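Notes for my talk, Fodeseo meeting on handover between robot and person
Mawar Tuhumury

Start slowly. Thank Afshin Zamani for the invitation. Say that I speak as a test engineer and not as a lawyer, so the exact wording of any standard must be checked by each company.

Part 1. What we ask before a handover is allowed

At Wuisan we have one page of house rules. It was written by Anisa Gunawan and me after we had 30 pages which no person on the floor was reading.

Rule one: the person decides when the handover begins. The arm waits.
Rule two: the gripper does not go over the palm from above. It comes from the side, at the height of the hand.
Rule three: sharp or pointed things are not handed over at all. They are put down on the table, handle to the person, and the arm goes back.
Rule four: when the camera loses the hand for 500 milliseconds, the arm stops. (Pause here. Last time somebody asked why not 2000. Answer: in that time a person has already moved closer.)

Part 2. Simulation first

Every new handover task is run 2000 times in simulation before we try it with a colleague. Senyo Agbeko from Hastex will say this is too many. Let him say it, we can discuss in the break.

Be clear that a good result in simulation is only permission to begin the slow tests. It is not a safety approval. I have seen this confused in 2 reports this year.

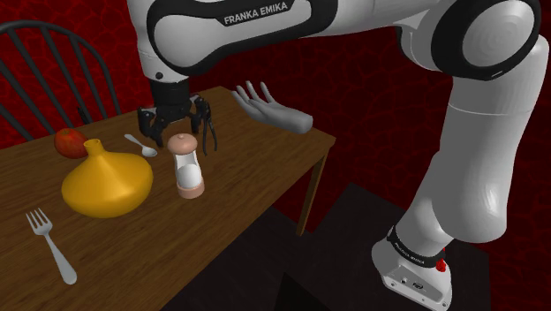
Rule three is the one which makes the most discussion, so stay on it for a few minutes. People ask me what counts as pointed. A knife, everybody agrees. But on our dinner table the fork is also in this group, and the spoon is not, and the salt shaker under the gripper is the easy case that we should always begin with. The open hand near it is waiting with the palm up, so ask the room from which side the arm should come. Give them time to answer.

Part 3. Records

Write down the version of the rules with each test. Thérèse Fortin at Manatgate keeps the rules and the test log in the same folder, and I recommend to copy her.

Questions. If there are none, ask Afshin how they treat glass.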